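Search this forum Advanced Go
Print this thread | E-mail this thread

Skestadholm offshore wind consultation: comments on the cable landing
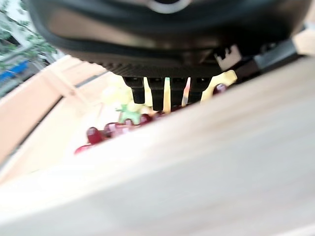 Four black gripper fingers, pointing down.

Posted in: Energy Policy > Wind and Marine

Gunnlaugur Dalsgaard (moderator)
January 2020
Members are invited to comment on the proposed cable landing for the Skestadholm wind farm. The developer, Kedeck, has put forward two routes. The northern route comes ashore beside the old harbor. The southern route is longer by 800 meters and avoids the mussel beds. Please keep remarks to the landing itself, as turbine height was dealt with in the October thread.

harborline_5
Our association supports the northern route. The road there already carries heavy vehicles, and the substation is within easy reach. We ask that work be halted during the summer ferry season.

tidewatcher
I must disagree with the previous member. The harbor road was closed for 3 weeks when the water main was replaced, and the businesses along it received no compensation. The southern route should be preferred, even at a higher cost.

Bravo
May I ask who would bear that higher cost? The consultation paper says only that it will be "reflected in the final price." If this means the price paid by households, it should be stated plainly.

Gunnlaugur Dalsgaard (moderator)
The question has been sent to Kedeck. The reply will be posted in this thread when it is received.

Clokitz
With respect to tidewatcher, a water main and a power cable are different works. The paper provides for drilling under the road, with one lane open throughout. See section 4 on traffic.

tidewatcher
I have read section 4. It says one lane will be kept open "where practicable." I do not regard that as a commitment, and I will say so in my written response.

harborline_5
On that point we agree. Our association will also ask for the words "where practicable" to be removed. Our support for the northern route is unchanged.

Filed under: offshore wind, grid connection, public consultation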